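7/18/24 — Psalter index, Lirkex build

Finished the first alignment pass on the psalm commentary scans. 1,114 pages in, 226 flagged for hand review. Most flags are verse numbering: the Nondeo text counts the superscription as verse 1, the Ekow text doesn't, so every psalm with a long heading is off by one from there down. Psalms 51 and 60 are off by two. Added an offset table per psalm instead of patching single verses.

Songs of Ascents (120–134) done by hand as a control. Headings are short and stay inside verse 1 in both texts, so no offset needed. Psalm 122 clean except for one footnote on "peace" that the OCR attached to verse 5. Moved to 6.

Still open:
Selah. Phan script drops it when it falls at a line end. Keep as its own token, do not merge with the verse.
Psalms 9 and 10 — joined in the Greek numbering. Need both numbers in the lookup or the cross-references break through 147.
Divine name in small caps comes out as "LoRD" or "LORn". Regex catches the first, not the second.

Ran the matcher on a sample of 500 cross-references with the threshold at 80. Misses are nearly all abbreviated book names (Ps, Pss, Psa). Normalize before the next run.
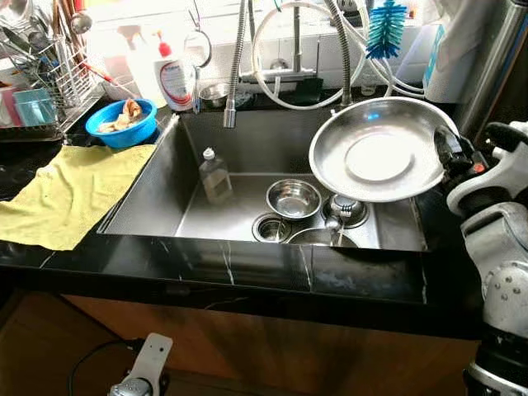

Round steel plate held over the right half of the sink.

Backup copied to the second drive. Review of flagged pages starts with Book II. Printed concordance check stays on the list for September.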